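# Talk notes: teaching a home-built arm to sort small packets

Shared workshop evening, October. Slot starts 7 pm. Slides on the left laptop, clicker in my jacket.

## Opening

- Say who I am, say the build is called Virnar, say it lives on a bench at the shared workshop when it isn't in pieces.
- Thank Despina Zervas for the bench space and Edmund Kołodziej for the power supply.
- Ask who has tried to pick up a sugar packet with a gripper. Wait for hands.

The job I set was small. A tray of coffee sachets, sugar and creamer-sized things comes in mixed, and the arm should put each kind in its own row. I picked it because the parts cost nothing and I could practice at a table.

## Slide 2: the arm

- Two arms, one bought second-hand, one printed. The printed one has been rebuilt twice.
- Grippers are parallel jaw with soft pads. Pads are cut from a silicone baking mat.
- Controller board sits under the bench. Do NOT open the lid during the demo, the fan wire is loose.
- If anyone asks about speed: slow. Leave it there and move on.

## Slide 3: why packets are hard

Packets bend. They slide over each other. A flat one on a smooth tray gives the jaws nothing to close on, and a stack of two looks the same as one from above.

My first version used fixed positions. I put every packet on a mark, and the arm went to the mark. It worked for a week of evenings and then someone moved the tray by the width of a thumb. (Pause here, people usually have their own story.)

Second version looked for colored rectangles. Dark brown sugar packets next to black coffee sachets were the weak spot under the workshop lights. Macarena Durán suggested changing the lamp, and that helped more than a month of my code had.

## Slide 4: recording by hand

- Third version learns from recordings of a person doing the job.
- Head camera, looking down at the table.
- Printed marker bands on both wrists, so the software can work out where each hand is and which way it's turned.
- Wear dark sleeves. Pale ones gave me false edges around the bands.
- Print the markers matte. Glossy paper threw glare and the tracking dropped out.

I use 50 short recordings per packet type before I train anything. Below that the arm reaches for the right area and closes on air.

Point to make slowly: people do things with packets that they don't notice. They fan a bundle with the thumb and pull one off with the other hand. A two-jaw gripper can't fan. So I had to decide whether to record the natural way and translate it, or record in a way the gripper could copy. I did both. The natural recordings were better for learning where things go. The stiff ones were better for learning the grasp.

## Slide 5: what went wrong

- Bands slipped around the wrist halfway through a session. Fixed with a strip of foam inside.
- Fingers hide the packet at the moment of the pinch, so the most useful instant is the one with the least to see.
- Frame rate and arm log drifted apart. I now tap the table at the start and line up on the tap.
- Lost a full evening to a full memory card. Bring 2.

## Slide 6: the file setup (short, skip if running late)

Each recording gets a folder with the video, the hand positions and a text note. In the note I put the packet type, the lamp setting and anything odd. Sławomir Wysocka wrote the script that checks for missing files. It's in the workshop's shared folder, under Nieto.

Training runs overnight on my desktop for 2000 steps. More steps made it worse on trays it hadn't seen.

## Demo

1. Tray square to the table edge.
2. Arm to rest position.
3. Press start, hands off.
4. Stop after 3 packets even if it's going well.

If it fails, play the backup video and keep talking.

## Questions I expect

- Can it separate a stack? Sometimes. Suction would do it better and I haven't built one yet.
- Could you use it in a café? No.
- Where do I get the marker sheets? Grażyna Piątek has spares, ask her at the break.

Leave the last slide up during questions.

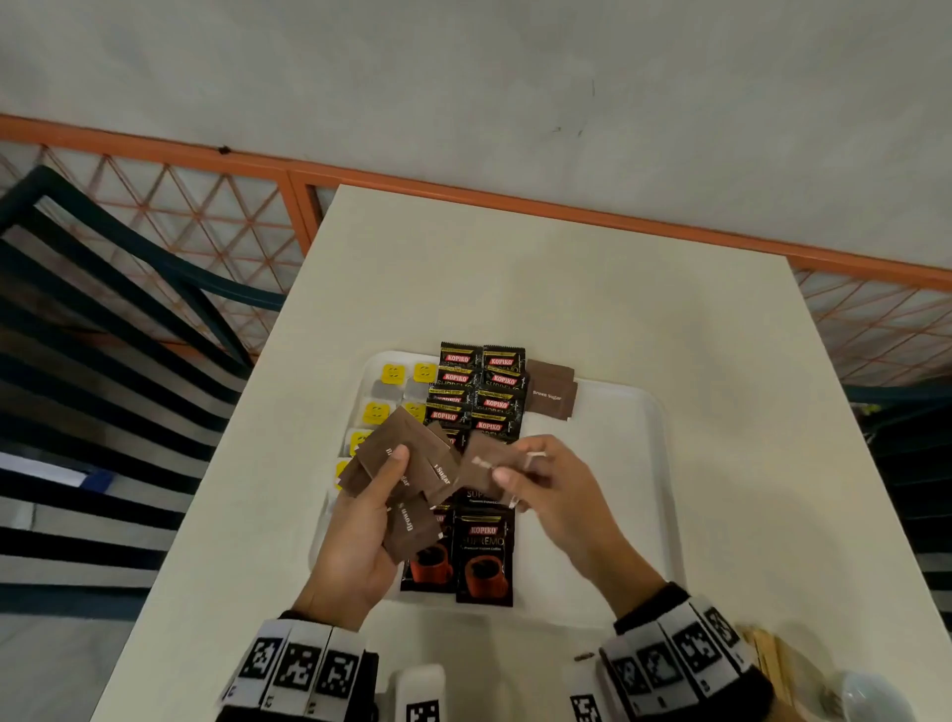

*Last slide: sorting brown sugar packets over the tray, marker bands on both wrists.*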